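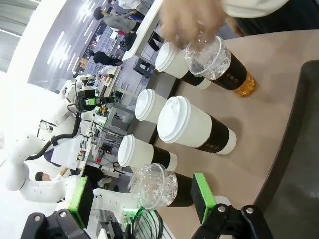

*Lidded paper cups with black sleeves, and a couple of clear plastic ones for the cold-drink crowd.*

## Sorkwood Cup Sleeve, Black

A cup sleeve has one job, and it does that job for about as long as it takes to walk to a parking lot. We have spent four years on ours anyway.

The Sorkwood is a plain corrugated sleeve for hot paper cups, 12 to 20 oz. It ships flat, glued, and ready to pop open with a thumb. It comes in black. Danica Vukčević in our sales office keeps a list of people who have asked for teal, and she would like you to know that the list is long and going nowhere.

### What you get

- Single-wall board with the ridges on the inside, where your fingers aren't
- Tapered cut, so it stops partway down the cup and stays there
- Water-based glue, no smell (the previous glue had a smell)
- Blank, or printed with your logo in 2 colors

### Ordering

| Item | Sleeves per case | Code |
|---|---|---|
| Sorkwood, blank | 1806 | SW-B |
| Sorkwood, printed | 3000 | SW-P |

Yes, 1806. The folding machine at our Mevdale plant packs in bundles of 42, and 43 bundles fill the carton. Renato Farías once tried to get it to an even 1800 and the cartons rattled all the way to the customer, who called to say so.

Printed orders need artwork as a vector file. A photo of your sign taken from across the street is not a vector file, though we admire the effort. Proofs go out in two business days, and printing starts once you sign off - please read the proof first. We have one customer whose sleeves say "Coffe," and he has stuck with it.

### Will it fit?

Probably. The Sorkwood fits the Lambert and Dreler hot cups we stock, and most other tapered cups with a similar rim. It does not fit the 8 oz cup. On an 8 oz cup it slides down to the table and becomes a skirt.

If you aren't sure, ask Saimi Aaltonen for a sample pack. Samples are free, shipping included, limit one per shop. Ashraf, you have had yours.

### Storage

Keep cases dry and off the floor. Flat sleeves left in a damp basement will curl, and we can't take curled ones back.

Page updated Wednesday, June 17, 2020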